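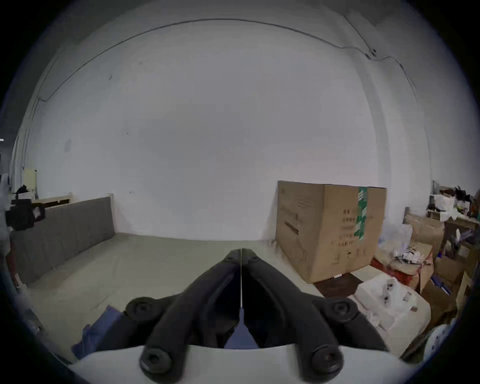
Ticket: Kartha scheduling app, reminder texts going out twice
Opened by: Meenakshi Iyengar
Assigned: Prakash Salian
Priority: high
Opened: Monday, January 15, 2018

Meenakshi: Customers getting the pickup reminder 2 times, a few minutes apart. Started this morning. Front desk is fielding calls. Please look asap, next batch is 2,000 texts and goes out at 6 pm.

Prakash: Looking. Is it every customer or just some?

Meenakshi: Just some. Alterations ones mostly. Dry cleaning looks fine. Sending you three numbers by email.

Prakash: Got them. All three have a order marked Ready and then Ready again. So the app thinks the status changed twice. Checking who or what is setting it.

Prakash: First one is the counter tablet. Second one comes from the Bekness import. Same order number, trailing space on the end. Import doesnt match it, so makes a new row.

Sumathi: Bekness file format changed over the weekend, they padded the order field. Email went to the old support inbox. Forwarding.

Prakash: ok that explains it. Trimmed the field on import. Restarted the job. Ran it on the test store, no second row.

Prakash: Ran on live. Still doubles on two orders. Hang on.

Prakash: Those were already duplicated before the fix. Need to clear the old rows by hand. Balakrishnan can you do the delete, I dont have rights on live.

Balakrishnan: Backup first. Give me 10.

Balakrishnan: Backup done, extra rows gone. Left the notes on the tablet copy, hem lengths etc. were only on that one.

Meenakshi: Good, the seamstress would have killed me.

Prakash: 6 pm batch is on hold until somebody says go. Meenakshi?

Meenakshi: Go. Will watch the first few.

Meenakshi: My own test order got one text. Desk says no new calls so far.

Prakash: Leaving this open overnight. Still to do: point Bekness notices at the new inbox (Sumathi), add a check for repeat order numbers before send (me). Will close after tomorrow's morning batch if its clean.

Status: Pending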